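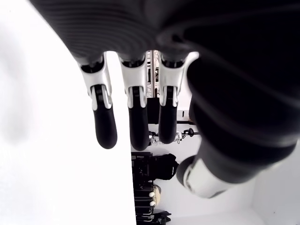 ## 4. Setting up your first backup

Okay, you've got Kassab installed and you've picked a drive for it. Now comes the part I put off for years on my own machine, so I'll try to make it quick for you. Set aside an evening for the first run (mine had 2,000 photos in it and a lot of old tax stuff) and plug your laptop into the wall before you start.

I'm writing this for Kassab version 3 on a plain home computer. If you're on the older version, the buttons are in different spots but the words on them are mostly the same.

### 4.1 Choose what gets copied

1. Open Kassab and click **New set**. Give it a name you'll recognize in a year. Mine is called Wutach, after a river I like, and yes, I did have to open it last July to remember what was in there. "Family photos" would've been smarter.
2. Click **Add folders**. Start with Documents and Pictures. Skip Downloads unless you're the type who keeps important things in there (I am, so I add it).
3. Look at the folder list before you go on. Anything with a gray check mark is only partly included. Click it once more to get a solid check mark, which means everything inside comes along.
4. Leave **Follow shortcuts** turned off. I turned it on once and ended up with the same music folder copied twice.

**Note:** Kassab can't copy a file that's locked by another program. Close your email and your bookkeeping program first – those are the two that trip me up every time.

### 4.2 Pick the drive

1. Plug in the drive and wait for it to show up under **Destinations**.
2. Select it and click **Use this drive**. Kassab will make one folder on it, also called Kassab. Your other files on the drive stay put.
3. If it asks whether you want to erase the drive, say **No** unless the drive is brand new or you're sure you don't need anything on it.
4. Type a password if you want the backup locked. Write it on paper! There's no reset link for this one, and I can't get it back for you either.

**Caution:** Don't pick a second partition on your main disk. It'll be offered in the list and it looks perfectly fine, but if that disk dies, both copies go with it.

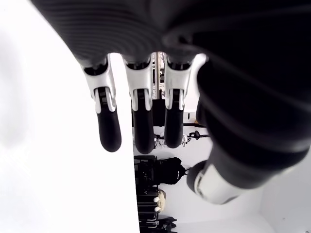 ### 4.3 Run it and wait

1. Click **Start**. The first few minutes are slow while Kassab reads through all the folders, and the bar may sit at zero. Let it.
2. Keep the lid open if you're on a laptop. Mine goes to sleep the second I close it, and then the run stops and has to pick up again later.
3. When the green line shows up, click **View report**. You want to see the number of files copied and the number skipped. My last one said 1,043 copied and 394 skipped as unchanged, and that's a perfectly good result for a second run. On a first run, nothing should be listed as unchanged.
4. If anything is marked **Failed**, click the name to see why. A file name that's too long is the usual one. Shorten it, then click **Retry failed**.
5. Click **Eject** and wait for the message that says you can unplug.

**Note:** If you also run Collside to sync folders between two computers, pause it during the first backup. The two of them can fight over the same file, and you'll get a pile of extra copies with "conflict" in the name. They're harmless, but they're a pain to clean up.

### 4.4 Try getting something back

Please don't skip this bit. It takes hardly any time and it's the only way to find out if your backup is any good.

1. Plug the drive back in and click **Restore**.
2. Pick one file you know well. I use a recipe.
3. Under **Put it where?**, choose **Desktop**. Don't choose **Original location** for a test, or you'll write over the one you've got.
4. Open the file and scroll through to the end.

If it opens and looks right, delete the test copy and put the drive away somewhere other than your laptop bag.

If you get a message saying **Catalog missing**, go to **Tools > Rebuild catalog** and leave it running. People coming over from Erkine see this one a lot, and there's more on moving old Erkine sets in section 6.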